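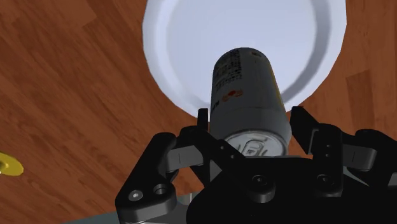 Wrist view in the sim, can gripped, plate just behind.

Ticket: can slips out on the move to the plate
Opened by: Edileuza Guimarães
Opened: August 31, 2022
Status: open, sort of

Setup — home build, two-finger gripper, Davlow sim on the shed PC. Same task every run, pick up the can and put it on the plate.

Problem: grip closes fine, lift fine, then somewhere on the swing over the can creeps towards the lid end and goes. Not every run. Had more than 53 good ones before it started.

Tried so far
- friction on the finger pads up a notch. No change
- slowed the swing right down. Drops later, still drops
- put the old Nimden pad meshes back. Worse, fingers jitter
- restarted everything (yes)

Log from last bad run:
step 614 contact left, contact right
step 1,247 contact left only
then nothing, can on the floor

So right finger lets go first. Checked joint limits, both sides match. Checked the can's mass, looks sane. Havent checked the collision shape on the right finger, thats next.

Update: collision shape on the right was an old copy, 3 mm short. Swapped it. Three runs, no drop. Not closing this yet — want to leave it going overnight, and Kundier still throws a warning on load about the linkage, no idea if its related.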